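2018-07-19
Zuko trial kit, notes, continued from the previous page which has coffee on it

Unpacked the second pair of hand grippers before lunch. The quote from Wamcombe says 3,939 for the two-pair kit with the data plan, and 700 more if we want the spare pads and the carrying case. The carrying case is a bag. Dezső held it up and asked where the rest of it was.

Setup per the leaflet: 45 minutes. Ours ran past that, mostly pairing. The left unit pairs with whatever was switched on last, including, for one exciting stretch, the right unit. Ketill wrote the order on masking tape and stuck it to the lid: hub, right, wait for the tone, left. Please leave the tape there.

Things I checked against the sales sheet:

"Tool-free pad change." True if you count a butter knife as not a tool. The blue pads come off by peeling from the inside corner. Going back on, they want to sit crooked. Press from the middle out.

"Balanced for all-day use." Yen-ting did the longest stretch and gave it back with a look. The weight is all in front of the wrist. I'd call it balanced for all-morning use, if the morning has a break in it. Ehsan wants to try a strap. I told him to try it on his own arm first.

"Handles soft, rigid and irregular objects." This is the line we're paying for, so most of the day went there. Rigid is fine. Soft is fine once you learn to stop squeezing, since the trigger has no feel at all in the last bit of travel and then everything at once. Irregular is where the sales sheet goes quiet, so we stayed on it: pick up, carry over to the basket, hold, release. The fibrous blocks are the mean ones. The surface gives a little under the pads and you can't tell grip from crush by hand, only by eye. Flat torn pieces are a different problem and want the jaw tips, where the pads have the least to offer.

Practice I'd write into our own instructions, because theirs has none: come in with the jaws wide, close until the pad touches both sides, stop, look, then close again. Hold over the basket before letting go. Troels skips the second look and is faster than all of us. I haven't decided whether that's an argument for or against.
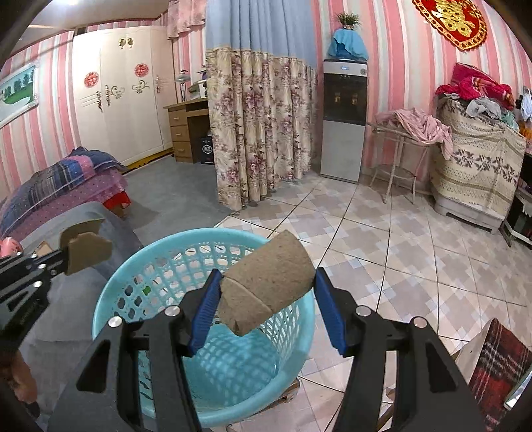

Cracked block in the blue-padded jaws over the basket; flat piece in the other gripper, left.

Two-person work gets crowded fast. Whoever takes the left should come in low and stay low. We knocked jaws twice before agreeing on this out loud.

Compared with the Hjaltested loaner from spring: the Zuko jaws open wider and the trigger is worse. The Hjaltested had a trigger you could learn in a minute and a cable you could trip over all year. Given the choice I'd take the Zuko and complain about it.

Support: mailed Wamcombe about the pairing. Reply was quick and suggested turning it off and on. Mailed again with the masking tape order and got a "thanks, useful," so I assume it'll be in the next leaflet and we'll be charged for it.

Still open
- Does the quote hold into August? Ketill to ask.
- Spare pads alone, without the bag. What price?
- Right unit clicks at full open. Left doesn't. Log it before it goes back.
- Plemunham want to borrow the kit for a day. Not until the click is sorted.

Charger is on the windowsill. The short cable is the one that works.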